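Do you need the app?

We moved our shared office over to Pratent in September. Pratent is a thing that tells you when to stop working. It sits in the corner of your screen, waits until you've got hold of a difficult sentence, and then suggests a "recovery window". I've now had over 13 of these in one morning, and I'd like to know what I was recovering from.

The sales page talks about rhythm and deep focus. It doesn't mention a single study you could look up. I wrote and asked, and got back a leaflet with a drawing of a brain on it.

My trouble with all this is that people have been taking breaks for a long time without help. You get stuck, you stand up, you bother a colleague or put the kettle on. A good break is a bit shapeless, and I doubt it survives being put in a diary.
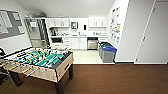
Ramiro Soler wrote in to say that I'm being unfair, that he used to work straight through until 3 and go home with a headache, and that a nagging box on the screen was the only thing that ever got him out of his chair. He has tried Forko as well and thought it worse, mainly because of the noise it makes.

Fair enough, and I'm glad about the headaches. But a kitchen timer would do the same job, and it wouldn't send my manager a chart. Pratent does. Mine says I ignored 7 prompts and gives me a small orange face. What is she meant to do with that? I can't see how a chart of when I wasn't working has anything to do with my rest.
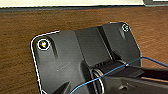
The best breaks I've had were spent on some small job that wasn't mine. At Benítez, years ago, I used to wander off and tighten things: cupboard handles, a wobbly shelf, whatever was loose. Give me a black plastic bracket with a screw near each top corner and I'm happy for five minutes, and the paragraph I was stuck on usually sorts itself out meanwhile. Pratent would log that as "inactive".

The trial runs out soon and I've said I'd rather we didn't renew. I've been told it's being looked at.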